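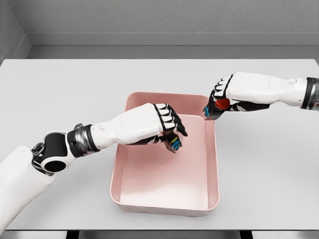
Gadarstead school dental program, progress to December 24, 2016. Fluoride varnish visits are on track, mostly. Seen 634 kids so far this term, target was 200 per school site and Ollis came in short - flu going round, half of second grade out. For the hygienists' setup we've settled on one shallow tray with rounded corners per chair, wiped down between kids. Cuts the turnaround a fair bit. Auður Hviid has the cleaning steps written up if you want them.

Consent forms still the main headache. About 90 came back unsigned or with the allergy box blank in November. We re-sent in two languages, most are in now. Norðdahl did theirs at parent night and had almost no chasing to do, so will copy that at the other sites in spring.

Referrals: 12 kids sent on for urgent care, all have apointments. Two families needed rides, paid out of the travel line. That line is getting thin, may need to move a little over from printing.

Staffing - down one hygienist until the new hire clears her background check. Auður covering at Drastum meanwhile, not ideal, she is also doing the data entry.

Spending is under budget overall, varnish was cheaper than quoted. Reciepts to follow in a separate email, still missing two from Ollis.

Next: second varnish round, toothbrush kits for kindergarten, follow-up calls on the referrals. Would like a decision on the travel money before the spring visits get booked.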